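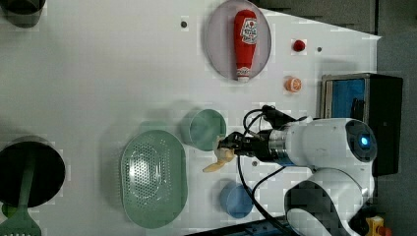 Teodoro Escobar wants to know why we don't just do the whole thing in simulation, and whether anybody has added up what the real table costs us per example. He sent that in before the talk, when I asked people for questions, and I liked it so much that I moved it to the front. So thanks, Teodoro, you've wrecked my nice opening!

Short answer: yes, we added it up, and no, I'm not putting the number on the screen. Longer answer is most of the next twenty minutes.

(Let people settle. Don't rush this part, I always rush this part.)

OK, so what do we do all day at Korno? We collect examples. A person drives the arm through a small kitchen job – pick up a piece of toy food, put it somewhere sensible – and we save everything the arm did along with what the cameras saw. Then we do it again. And again. The goal this year was 2000 good ones, and the word "good" is doing a lot of work in that sentence, I'll come back to it.

Back to simulation. We did try it, last winter, with a package called Chauvin that one of our partners uses. It's great for big hard blocks. But our table has soft toys on it and cables on the arm that hang wherever they feel like hanging, and the cables were what got us. In the simulator there weren't any. The model learned to swing its wrist in ways that on the real arm would have dragged a cable through half the dishes.

(If somebody asks about mixing the two: we do mix, a little. Mostly sim for the reaching part, real for the grab. Take it at the end.)

Next bit, layouts. This is where I changed my mind the most. When we started I thought a tidy table was a kindness to the model. Same plate, same cup, same spots, only the one toy moves. We got 164 examples like that in our first stretch and I was so proud of them, I made a chart and everything. Then we trained on them and somebody nudged the colander over by the width of a hand, and the arm went and closed its fingers on nothing at all. It had learned the table. It didn't care about the toy one bit.

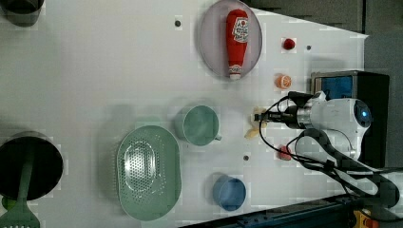
So now we keep things on the table that have no part in the job. If the job is the banana, the ketchup still stays out, and so do the cups and the pot. And between runs the driver moves something. It doesn't matter much what. Turn a cup, push the plate back, swap two toys. We wrote a little script called Netunholm that picks the change for you, because people left alone will move the same cup every single time (I'm the worst at this, I have the logs).

Pause here, drink water.

Now "good." What do we throw out? I used to throw out anything that looked clumsy. If the driver missed the first grab and had to go back, gone. Bad idea! Those second tries are gold, they're the only place the model sees how to recover. We went back through the trash and pulled out 53 of them, and adding those helped more than the next few hundred clean ones. What we still throw out: runs where the driver stopped to think for ages, runs where a camera dropped out, and runs where the label says one thing and the hand did another.

Labels, quickly. One plain sentence per run, typed before you start and checked after. "Put the banana on the plate." We let people word it however they'd say it at home. One driver writes "nana" and I've decided to leave it.

(Skip the next part if it's past 3:30.)

Tiredness. Around 2 hours of driving is the limit for me, and past that my grabs get sloppy and all look alike, always from the same side. We swap drivers before lunch now. You can see it in the data too – the folks at Hernent plotted grip angle against time of day for their own set and found the same flat stretch in the afternoon.

Last thing, and then questions. If you're setting up a table of your own, save the raw camera streams, even if storage hurts. We shrank ours in the early days and we've wanted them back about once a month ever since. The settings file we use now is in the shared folder, and I'll leave the link up while we talk.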